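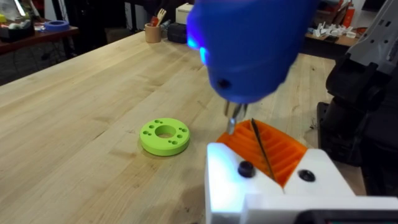 Green ring on the bench, a chuck pointing at an orange part.

Garage and workshop break-ins: quick tips

Typing this fast, two more garages got hit on the Bangera side this September and people keep asking me the same stuff. I lost a compressor and most of my hand tools a while back so some of this I learned the dumb way. Not a locksmith. Not a cop either.

Doors first

Side door. It's nearly always the side door. The big roll-up looks scary but it's loud and slow, the little door with the window in it is what gets kicked.

Pull the screws out of your strike plate and look at them. If they're short, they're only biting the trim. Get 3 inch ones and run them into the framing. Drill a pilot hole or you'll split the jamb – I did. Do the hinge screws the same day while the driver's out.

Hinges on the outside? Swap for ones with a pin that can't be knocked out. Or drive a stubby screw into the hinge edge, leave it sticking out half an inch, drill a matching hole in the jamb side. Door stays put even with the pins gone. Costs nothing.

Glass in the door: frosted film. Goes on with soapy water, squeegee, done before lunch. If they can't shop through the window they mostly move on.
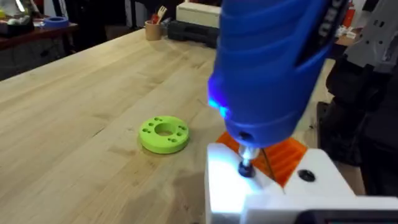 Driver with a socket tip. Work light on.

Padlocks and hasps

Don't put a forty dollar padlock on a four dollar hasp. Seen it over and over. They don't touch the lock, they pry the hasp off with a flat bar.

Carriage bolts, all the way thru the door, washer and nut on the inside. Never wood screws. Use a big washer or a strip of steel for backing so the bolts can't pull through soft wood. When it's snug, mash the last thread or two with a hammer and punch.

Shrouded padlock if you can find one. I have a Gastton on the shed, short shackle, hard to get cutters around. Squirt of graphite before winter. Not oil, oil gums up with sawdust in it.

Roll-up door

Release cord. The one with the red handle, hanging off the opener. People fish for it with a coat hanger through the top seal. Cut the handle off, leave the cord long enough to grab from inside. Do NOT zip tie the release shut so hard you can't break it by hand. You may need out in a power cut.

Remote clipped to the visor in a car parked outside = key to your garage. Bring it in. Going away, slide the manual lock across and unplug the opener.

Write it all down

This is the one everybody skips, me too. After mine got hit the deputy asked for serial numbers and I had two. Two! Everything else was "blue drill, kinda old." They can't match that to anything in a pawn shop. They found a whole storage unit full of tools later on and most of it went unclaimed, no way to say who's was who's.

So. Notebook or a spreadsheet, doesn't matter. Make, model, serial, what you paid, where you bought it. Snap the serial plate up close and then the whole tool. Email the pictures to yourself so they aren't only on the phone that gets stolen too. Batteries and chargers count, they add up quick.

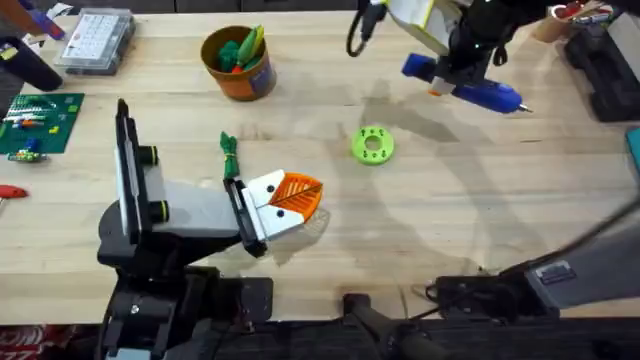
And do the boring things. Clamps, router bits, the good level. My claim came to 4000 and change when I finally sat down and priced it, first guess was half that. The adjuster paid what I could show and not much else. Check your policy as well, some of them have a separate limit for tools, and if you use them for paid work they may not be covered at all. Call and ask. Get it in an email.

Marking

Engraver pen, cheap one is fine. Mark in 2 spots, one easy to see and one hidden (inside the battery bay works, under the base plate works). Don't use your Social Security number, old advice, bad idea. Initials plus the last bit of your driver's license is what our deputies like, yours may want something else so ask.

Paint is good too. Ugly color, big stripe. Thieves want stuff that sells fast and a hot pink stripe doesn't sell fast. Sand the plastic lightly first or it flakes off.

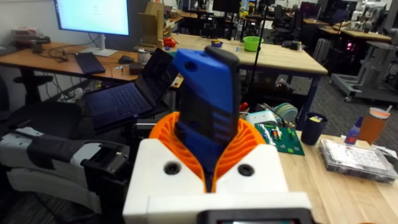

LIGHTS AND ALARMS

Motion light over the side door, high enough that you need a ladder to reach the bulb. Aim it down, your neighbors will thank you. Test it after dark, walk up the way a stranger would. Mine had a dead spot right along the fence, moved it a foot over and fixed it.

Cheap magnet alarms work. I use a Bimach on the door and another on the window. Loud as heck. Change the batterys when you change the smoke alarm ones.

Bigger kits: the Plernero one was 1099 at the store and 1135 on their own site, same box, so shop around. I didn't buy it. Screws and bolts first, then spend money.

If it already happened

Don't tidy up. Stay out if anything looks open, could be somebody still in there. Call it in on the non-emergency line if you're sure they're gone, 911 if you aren't. Take pictures before you move anything. Get the report number, you need it for the insurance.

Then fix the door the same night, even if it's just plywood and long screws. They come back. Mine came back for the chargers.

Check the online listings for a few weeks. See something that's yours, screenshot it and send it to the deputy with your report number. Don't go meet the seller.

Will add a bit on sheds and trailers when I get time.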